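Wedanau building, meeting table and shared desk area
Monthly walk-through, June 2021

Marks used: OK, FIX (can be done on the spot), REPORT (needs someone from building services). Comments go under the item, and anything marked REPORT is carried over to the next sheet until it is closed.

## Tables and seating

- [x] Table stands level, no wobble – OK
- [x] Edges and corners free of splinters – OK
- [x] Chairs push in fully, aisle clear – OK
- [ ] Felt pads on chair legs – FIX
 - 2 chairs on the window side have lost pads. Spares are in the Karaki cabinet, top drawer.

## Drinks near power

This was the main item last time and it is again. The rule for the shared table is simple: drinks with a lid, kept at the opposite end from the power strip. A capped bottle of water is fine. Open paper cups are the ones that go over, and people leave them on the table when they go.
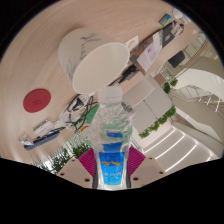

**Heriberto Aguirre**
Floor safety lead, Wedanau

The cup on its side is the sort of thing I mean, with the cables right next to it. It goes in the trash, and that takes a few seconds. The bottle has its cap on, so no comment there. I would still like drinks kept away from the blue power strip and the white adapter block next to it.

- [x] Bottle capped – OK
- [ ] Used cups cleared from table – FIX
- [ ] Cables gathered and off the work surface – FIX
 - Black and white cables are lying in a tangle across the tabletop. Sort them by device, unplug what is not in use, and tie the rest along the back edge. Ties should be hand-tight only.
- [ ] Power strip off the tabletop – REPORT
 - I have asked for an under-table tray from Flallwood. Order limit is 600 for the whole floor, and the quote came in at 292, so this should go through.
- [ ] Small loose items kept clear of the strip – FIX
 - There is a small silvery thing lying at that end of the table. I can't say from the photo if it is a wrapper or a plug. If it is a wrapper, throw it out. Foil has no place near sockets.
- [x] Coaster available – OK
 - The red one. Please use it.
- [ ] Papers away from drinks – FIX

## Power, general

- [x] No strip plugged into another strip – OK
- [x] Wall outlets tight, covers not cracked – OK
- [x] Switches on strips work – OK
- [ ] Chargers labeled with owner's name – FIX
 - Still only half done. Unlabeled chargers go to the Nimance room shelf at the end of the month and get recycled in December.

## Floor and exits

- [x] No cords across walkways – OK
- [x] Exit sign lit – OK
- [x] Extinguisher in place, pin and seal present – OK
- [ ] Door to corridor closes by itself – REPORT
 - It stops 3 inches short. Second sheet in a row with this comment – the closer needs adjusting, and propping the door is not a fix.

## Carried to next sheet

1. Under-table tray for the power strip
2. Corridor door closer

FIX items should be done before the table is booked again. Initial next to each one on the paper copy by the door.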